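Why Does a Book Have a Blurb on the Back?

Pick up any book near you and flip it over. See those few lines that tell you a bit about the story and then stop right when it gets good? That's called a blurb, and I write them for a living! (Yes, it's a real job. My nephew didn't believe me either.)

So how do I do it? First I read the whole book. The last one was called Grorker, and it's about a girl named Vasska who lives in a harbor town, Garnport, and finds out that something huge is asleep under the ferry dock. It had 74 chapters, very short ones, and I read it in two days with my feet up and snacks close by. 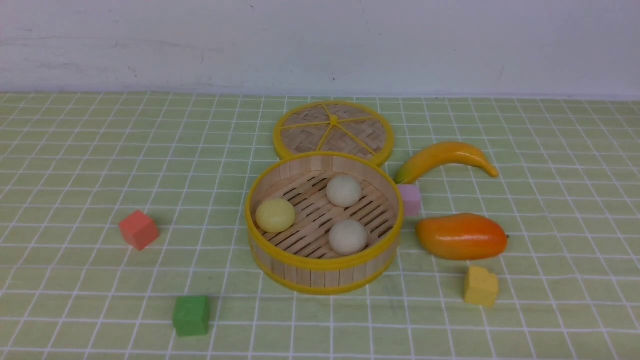

Three round buns in a steamer basket.

When I'm done reading, I write down everything I'd tell a friend at lunch. That always comes out way too long. Then I start crossing things out, because I only get 80 words. Go ahead and try telling your favorite story in 80 words. It's hard!

The first thing to go is the ending. If I told you what's under the dock, why would you read the book? Next I cross out most of the names. Grorker has a baker, a bus driver, a mean cousin called Bansal and a whole lot of fishermen, and if I squeezed them all in, you'd forget who the story was about. I kept Vasska and the cousin. 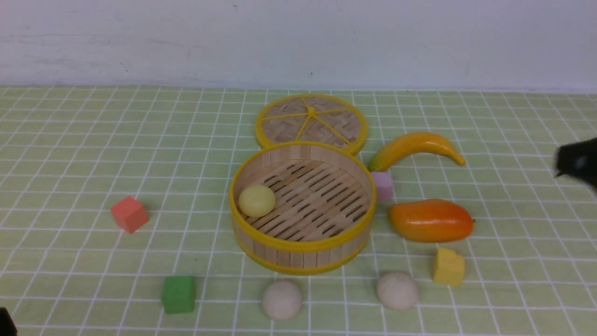
After that I look for the problem. Every story has one. Somebody wants something and can't get it, or somebody is in trouble, or there's a noise under the dock every night and the grown-ups say it's only the tide. I put the problem in the middle of the blurb, and I like to finish on a question.

My editor, Roald Halvorsen, reads what I've written and sends it back with purple marks all over it. For Grorker I wrote 5 versions, and he picked number 4. I still like number 2 better, but he's the boss.

Now you try. Take a book you've finished, cover up the back with a piece of paper, and write your own blurb. Then take the paper away and see what the real one left out.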